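4.2 Piece rates and the handling of fragile goods

The second site, Ovstead, pays people to record handling tasks in their own homes with a hand-held gripper. The recordings go to Huken, which uses them to train the arms it sells to packing plants. Ovstead's recruiting page calls this "flexible work at the front edge of automation." We spoke with 12 of its home workers and with two shift leads at the Gaillard packing plant, where arms trained this way had been running since May. Our interest was in a claim that appears in almost every account of the program: that automation takes over the dull part of the job and leaves people with the better part.

We found little to support it. What the home workers described was dull in a new way. A task sheet asks for the same object to be approached, gripped, lifted and set down again and again, with small changes in position. A worker who went too fast had clips rejected, and a worker who went too slowly earned less than the sheet suggested. Rejected clips were not paid. Bahman Kermani had packed produce for years before he took up the recording work, and he was blunt about the comparison: "In the plant I was tired at the end of the day, but I knew when the day was over."

Fragile items brought out the problem most clearly. The task sheets treat an egg as one item among many, paid at the same rate as a sponge or a box of tissues. Workers did not see it that way. They spoke of slowing down, of practicing before they started recording, and of choosing a soft surface so that a slip would cost them nothing. None of that time counts as work under the Ovstead rate. It is skill all the same, and Huken's sales material later presents it as a property of the machine.

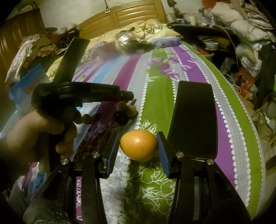 The question of where the work takes place was also less settled than the firms suggest. Ovstead asks for "natural home settings" and gives extra credit for variety, so people record on beds, counters and floors, among their own belongings. Several workers told us they had stopped noticing this. Others had not. One had asked for a list of who could view her clips and received a link to the general privacy terms. The company regards the setting as a feature of the data. For the worker it is a bedroom or a kitchen that has become, for part of the day, a place of business with no rent paid on it.

At the Gaillard plant the picture was different but no brighter. Management reported that no packers had been let go. The shift leads confirmed this, then explained that people who left were not replaced, and that those who stayed now spent much of the shift clearing stoppages and sorting what the arms had set aside. Afshin Nouri, the more senior of the two, doubted that anyone upstairs had asked what a stoppage does to the pace of a line. "They count what the arm picks," he told us. "Whatever it doesn't pick comes to us, and that part isn't on the screen."

Sosix, the consultancy that reviewed the plant for its owners, scores each line out of 100 for "automation readiness." We asked how the score deals with work that moves from one person to another, or from a paid hour to an unpaid one. It does not deal with it. We therefore make no use of the Sosix scores in what follows, and we would caution against earlier papers that do.

Our own evidence has plain limits. The home workers came to us through word of mouth, and people with a complaint may have been quicker to answer. We had no access to Ovstead's payment records and could not check reported earnings against them. Section 4.3 takes up the rejection process, where we were able to see some of the written guidance given to reviewers.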